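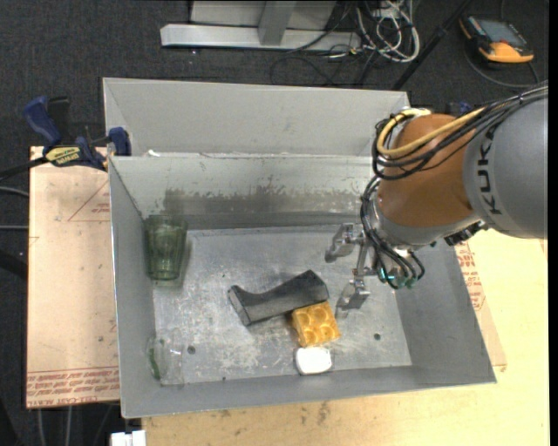 Leidy Bedoya escreveu, nos comentários ao texto anterior, que a discussão sobre a separação automática de artigos tem sido conduzida quase sempre do ponto de vista do equipamento e que seria oportuno tratar, uma vez ao menos, das pessoas que faziam esse trabalho à mão. A observação é justa, e procuro responder-lhe neste texto.

Trabalho há 9 anos na área de devoluções da Preretti, os últimos quatro como responsável pela coordenação do turno da manhã. A separação de artigos avulsos consistia, até julho, em retirar cada peça de um recipiente, identificá-la e encaminhá-la para a linha correspondente. Os artigos chegam misturados: um copo ao lado de um bloco, uma peça transparente que mal se distingue do fundo metálico, objetos pequenos encostados à parede. A tarefa parece simples a quem a observa de fora. Executada durante 8 horas, exige atenção contínua e provoca queixas nos ombros e nos punhos, registradas repetidamente nas fichas de saúde ocupacional do setor.

O projeto interno, denominado Cusi, prevê que o braço robótico assuma a retirada das peças e que os operadores passem a tratar das exceções, da conferência e da preparação dos recipientes. A direção comunicou a mudança às 62 pessoas do setor em reunião geral. Na mesma ocasião foi assegurado, por escrito, que não haveria desligamentos decorrentes do projeto durante a primeira fase. Considero relevante que tal compromisso tenha sido formalizado antes do início dos ensaios. Considero igualmente relevante que ele não se estenda à segunda fase, ponto que continua em aberto.

A alteração mais imediata diz respeito ao ritmo. Na separação manual, cada operador regulava a própria cadência e compensava, ao fim da manhã, o que atrasara no princípio. Com a célula em funcionamento, as exceções surgem quando surgem. Arnulfo Palomino descreveu-me essa diferença com precisão: antes cansava-se dos braços, agora cansa-se de esperar com a atenção ligada. Solicitei que a rotação entre postos passasse a ocorrer a cada 30 minutos, e o pedido foi aceito em caráter provisório.

Uma segunda alteração diz respeito ao conhecimento do ofício. Os operadores mais antigos sabem que peças de paredes lisas devem ser seguradas de determinada maneira, que o vidro não se apoia na borda, que um objeto claro e pequeno costuma ficar esquecido junto à parede do recipiente. Esse saber nunca constou de nenhum procedimento. Durante a preparação dos ensaios, foi pedido à equipe que o descrevesse, e o documento resultante serve hoje de base à lista de casos difíceis. O reconhecimento dessa contribuição, contudo, limitou-se a uma menção em ata. A meu ver, a autoria coletiva deveria figurar no próprio documento, e a atividade deveria ser considerada na revisão das categorias profissionais.

Quanto à formação, foram previstos dois módulos. O primeiro trata da segurança na área da célula: delimitação, paragem de emergência, acesso ao recipiente apenas com o braço imobilizado. O segundo trata do registro das ocorrências e foi, até o momento, frequentado por cerca de metade do turno. A versão atual do formulário tem campos em excesso e foi redigida por quem não o preenche. Já encaminhei sugestões de simplificação e aguardo resposta.

Resta a questão que Leidy Bedoya formulou ao final do comentário: se os operadores preferem a situação anterior. As opiniões que recolhi são divergentes. Alguns colegas valorizam o alívio físico e não desejam retornar à separação manual. Outros entendem que perderam autonomia e que a função de vigilância lhes oferece menos do que a anterior oferecia. Registro ambas as posições sem arbitrar entre elas. A revisão da escala do turno da manhã será o próximo assunto a tratar nesta página, e os comentários permanecem abertos, inclusive a quem prefira não se identificar.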